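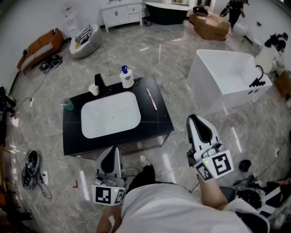
How does a tall building stay up?

A tall building is very heavy. It also gets pushed sideways by the wind. The people who design it have to plan for both.

Start with the ground. Soil near the surface is soft, and a heavy building would slowly sink into it. So before anything goes up, workers dig down. The part of a building below the ground is called the foundation. Sometimes it is a thick slab of concrete. Sometimes it stands on long posts called piles, which go down until they reach hard rock.

The Orow Tower in Brarcombe has 95 piles. It was designed by an architect called Carter McKinnon, and it has offices at the bottom and flats at the top.

Next comes the skeleton. Your bones hold you up, and a tall building has a frame that does the same job. The upright parts are called columns. The parts that lie flat between them are called beams. Each floor rests on the beams, the beams rest on the columns, and the columns carry all the weight down to the foundation.

The outside walls of many tall buildings hold up very little. They are hung on the frame like a coat on a hook, and they keep out the rain. This is why they can be made of glass.

What about the wind? In the middle of most towers there is a strong concrete tube called the core. The lifts and stairs go inside it. The core stops the building from bending too much. It still bends a little, and the top of a tower can sway in a November gale. Engineers expect this and work out how much is safe.

The Orow Tower has 720 stairs — most people take the lift.

Try it yourself

You will need dry spaghetti and some small marshmallows. Push the spaghetti into the marshmallows to make a cube, then press gently on one side. It leans over easily. Now add a piece of spaghetti from corner to corner on each side and press again. The extra pieces make triangles, and a triangle is hard to squash out of shape.

Words to know

Beam — a part that lies flat and carries a floor
Column — an upright part that carries weight
Core — the strong tube in the middle
Pile — a long post under the ground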